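Advice > Home workshop > Second-hand machines: your questions

Buying a used workshop machine: FAQ

Is a used machine really better value than a new one?

Sometimes. The usual claim is that an old bandsaw or pillar drill will outlast anything made now. I have owned two that did and one that went for scrap after 14 months. Old machines that are still running get talked about, and the ones that died don't. Treat "they don't make them like this any more" as a sales line.

The seller says it was "fully refurbished". What does that mean?

Very little unless there is a list of what was replaced. The Jesberg dealers use the word for anything from new bearings to a coat of green paint. Ask for receipts. If the seller gets huffy, you have learned something for free.

Should I replace the switches?

I would, on anything with a motor. Start and stop buttons are cheap next to the machine, and a stop button that sticks is a poor thing to discover with your sleeve near a belt. Get an electrician to fit them if you are not sure of the wiring.

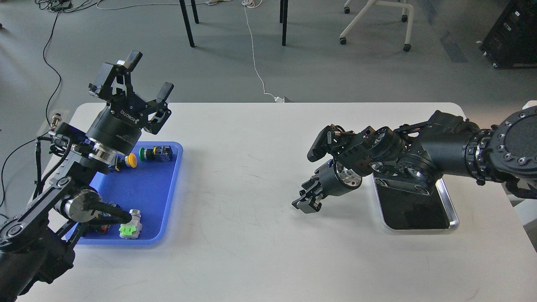 Issue 14, p. 2

Pushbuttons come in plenty of colours and shapes. A mushroom head, the sort with the wide round cap, is easier to hit in a hurry than a flush one. Don't go by colour alone when you buy loose parts, though. Check the rating printed on the switch block against the plate on your motor, and don't take the stallholder's word that "they're all the same inside".

Are the big sales at Niltlow worth the drive?

Merle Hollis swears by them and has a very full shed. I went once and saw a tired De Bruijn lathe go for 1,000 with no chuck and a cracked guard. Prices climb when people have paid for a van and don't want to go home empty. Set your limit before you leave the house.

Can I ask to see it running?

Yes, and walk away if the answer is no. "The power's off in that barn" is a line I have heard 4 times. Ask for it to be started from cold, and let it run long enough to get warm. Some bearings are quiet for the first minute and then start to grumble.

What about a Dadinberg? Everyone recommends them.

Everyone who owns one does. Jasper Michiels wrote in to say that spares are easy to find, then asked in the same letter whether we knew where he could get a drive belt. They are decent machines – I just don't see why they cost double.

Do I get any comeback if it breaks?

From a dealer, possibly. From a private seller, don't count on it. Keep the advert and any messages either way.

Contact the editor | Copyright, all rights reserved | Back to top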